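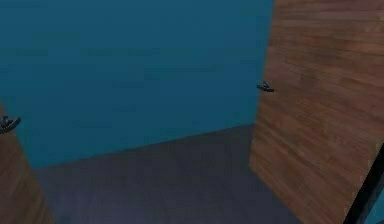
Volleck planner: simulated apartment gallery

Wednesday, January 29, 2020

Volleck is the motion planning and perception stack we maintain at Drotalville for indoor mobile bases. This page collects renders from the apartment set, with notes on what each view is used for. The set has 107 start poses. Every pose is replayed on each merge to the main branch, and the results are compared against the last tagged release.

Rendering is done in Ultov. Physics and rendering run at separate rates, so a saved view carries the time stamp of the last physics step before it, and the planner log should be joined on that value. Joining on wall clock time will produce offsets that look like localization drift.

Doorway views

Wood panels, dark handles, teal wall, dark floor. Large flat surfaces give the feature tracker very little to hold on to, and most of the usable corners sit on the handles and the panel edges. The tracker falls back to wheel odometry when fewer than 68 features survive the outlier check.

Handles are in the collision model as boxes. An earlier build used the visual mesh, which slowed distance queries and changed nothing in the chosen paths.

The costmap stores one byte per cell. A value of 255 means unknown, and unknown cells are treated as blocked within 2 meters of the base. Past that range they are passable at a penalty, and the planner is expected to revise the path as cells fill in.

Living room views

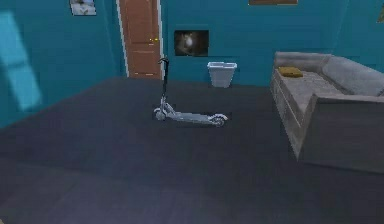

Kick scooter on open floor, with a gray sofa to the right and a white wastebasket at the back wall. The scooter is the hard object in this room. Its deck is low and its steering column is thin, so a planar scan at a fixed height can return the column and miss the deck entirely. The depth layer has to supply the rest of the footprint.

Thin vertical parts also suffer when the depth map is downsampled. We take the minimum depth in each block — averaging blends the column with the wall behind it and puts the obstacle at a range where nothing stands.

The window-shaped patch of light on the left wall is kept in the set for the segmentation model, which should assign it to the wall class. Framed pictures on the walls are also labeled as wall for planning, since they have no effect on the footprint check.

Replay notes

Run the set with a fixed random seed and sensor noise turned on. Noise-free runs are accepted for debugging only and are not written to the results table. The Ó Dálaigh smoother is off by default; enable it in the planner config and clear the path cache before comparing runs. Views for the hallway set will be added in February.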